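Home | Build diary | Parts bin | Older | About me

Build diary: pads on, box out, half past ten at night

Started at seven, meant to stop at nine. Ha.

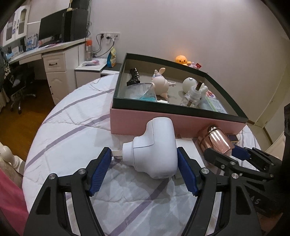

Right, where was I. Last entry I'd got the two hand grippers shut and opening again without the pivot binding, and Osian had been round and told me my springs were too strong. He was correct, annoyingly. Swapped them in January for the softer ones out of the Corside bag and my thumb has stopped aching after ten minutes. Now it aches after forty.

Tonight was pads and grip tests. Blue rubber ones, textured. The old foam was hopeless, anything glossy just slid out, and the glue went gummy. The rubber ones I stuck down with the Borbély contact stuff, clamped under a pile of paperbacks overnight. One went on a hair crooked. Leaving it. If it peels I'll do it again, if it doesn't then it was never crooked.

Test pieces are whatever is in the pink box. I keep adding to it. Rules for the box: must be something from this flat, must not be precious, must be a pain to pick up in some way. So there's the bunny (soft, squashes, comes up every time), the triangle bottle with the blue liquid in (horrible, no two sides that face each other properly), the round white ball thing, bottle with the brown stopper, the little figures, the thing in the plastic bag that crackles and folds just when you've got it. Marina says the box looks like a jumble sale. She also asked for her perfume back and I said in a bit.

The plug-in is my favourite at the moment. White plastic, rounded, stepped front, and the metal prong poking out to one side so you can't just grab anywhere. Go in at the wrong angle and you're pinching prong. Go in along the body and the pads sit lovely. I want the arm to learn to come at it from the side and not dive on it from the top, so I've been doing it slowly, same approach over and over, till I was bored stiff. Then quick ones. Then left hand, which was a disgrace.

Notes before I forget:

- soft springs: keep
- screws at base of the fingers want threadlock, left gripper had one working itself out again. Did it up by hand, must do properly tommorrow
- curved fingers better than the straight ones, no contest. Sorry Soledad, I know you drew the straight ones
- the two grippers clonk into each other if I bring both in low over the box. Need to either sit further back or pick a side for each hand and stick to it
- duvet is a rubbish surface and I like it for that. Things sink and tilt. On the desk it's all too easy

About the duvet. Paraskevi thinks I should be doing all this on a proper bench at the workshop, with a mat and marks on it, and she has a point, the bench is flat and no one's going to want to go to sleep on it. But the arm is meant to tidy a bedroom. That is the entire job. Pick stuff up off a bed, put stuff in a box. If it only ever sees a bench it'll be a bench arm. We went round this for half an hour on the phone while I ate toast. She's going to build the bench version anyway and we'll compare. Fine by me, less sanding.

The arm itself (Wundirer, we've all stopped pretending it'll get a better name) is still in bits at the workshop. Elbow joint came back from Stamatia's lathe and it fits, first go, no filing. I made a fuss of her. The shoulder is another story. There's a wobble in it I can feel with my hand and can't find with my eyes. Osian reckons the bearing seat. I reckon the bracket. We've put a pint on it.

Money, seeing as I promised myself I'd write it down each time: 1,112 spent so far on the whole thing, and 300 of that was the motor I cooked in the first week by wiring it up tired. Still cross. Would have been a nice weekend away.

Software side, not much. Batotent (Soledad's bit, the program that lines up what my hands did with what the fingers were doing) fell over again on the long takes. Short ones fine. She thinks it's filling up the memory and never letting go. I think so too but only becuase she said it. So for now: short goes, stop, save, start again. Tedious. Set the kitchen timer for four minutes and when it pings I stop, whatever I'm holding. Did make me drop the ball thing on my foot.

What went badly: the bag. Always the bag. The pads grip the plastic and whatever's inside slides down to the bottom and swings. With fingers of my own I'd just scrunch it, the gripper can't scrunch. Tried going lower. Tried pinching the corner. Corner works if I'm patient and I'm not. Might be that we need a little lip on the finger ends, like a fingernail. Drew one on the back of an envelope, envelope is somewhere on the desk, find it.

What went well: perfume bottle, lying down on the duvet, six times without a slip. Metal-looking, round, smooth, the old foam would never. That's the rubber earning its keep. Marina unimpressed, see above.

Hands hurt. Neck hurts too, from leaning over the bed like a heron. Should put the box up higher on something. Or kneel. Kneeling on that floor though, no.

For next time:

Threadlock!!
Ring Stamatia re the shoulder, ask if she can measure the seat before anyone buys pints
Fingernail lip, print two, one stiff one bendy
More awkward things for the box. Osian's offered a potato masher. Thinking about it
Give Marina the perfume

Nearly eleven now. Going to put the bunny back in the box and clear the bed so I can get in it.

Later, couldn't sleep, one more thing: if the fingers opened a touch wider the triangle bottle would go in long side first. Stop on the slide is only a bit of printed plastic, could file it down in the morning before work. Have not got up to do it. Am writing it down and putting the light out.

4 comments | 4 shares | Older entry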